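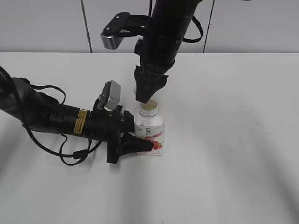

Attachment 1 – strawberry bottle, cap off

Ticket: leaking / stuck caps, white bottles
Site: Istonport
Opened: Friday, October 16, 2026
Status: open

Problem as reported: caps on the white bottles either won't budge or go on crooked and weep down the side when the carton is tipped. Carton came from Courtois, second one we've had. First one in May was fine.

What I've tried so far
– Wiped neck threads with damp cloth, dried, recapped. Better on some, no change on others.
– Turned cap backwards til it clicks down, then forward. This fixes most of the crooked ones. Should of started there.
– Rubber glove for the stuck ones. Works, hard on the wrist.
– Warm water over the cap, 5 minutes. Don't bother, label goes soggy.
– Swapped caps between two bottles. Bad cap stays bad on the other bottle, so I'm leaning toward caps, not necks.

Carton is 40 bottles. Set aside 37 that now close properly, the rest are in the grey tub under the sink with masking tape on them. Please don't put them back on the shelf.

Tip test: on its side on paper towel, overnight. Check the towel in the morning, colour shows up easy enough. If theres a ring, it goes in the tub.

Update, same day, after lunch
Looked at the squarish ones with the ridged screw cap as well. Different cap, so log them seperately. Wiping the ridges before you grip helps a lot, any film on there and your hand just slides. Haven't done a tip test on these yet. 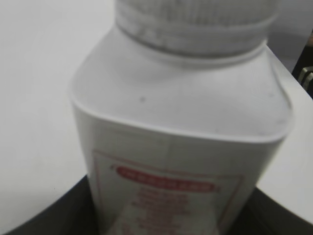 Virkomari support: please check whether a foam or foil liner is sitting inside the cap. If it has folded over, the cap will feel tight before it is fully down and the bottle will leak on its side. Do not glue or tape a liner back in. Send us the lot code and we can ask Zetutville for replacement caps.

Ok, checked. Liner folded in two of the tub ones, missing in the other. Lot code ends in 780, rest is smudged. Will try another bottle from the carton for the full code.

Still to do: tip test on the squarish ones, new caps when they arrive, centre shelf needs a wipe. Leave ticket open please.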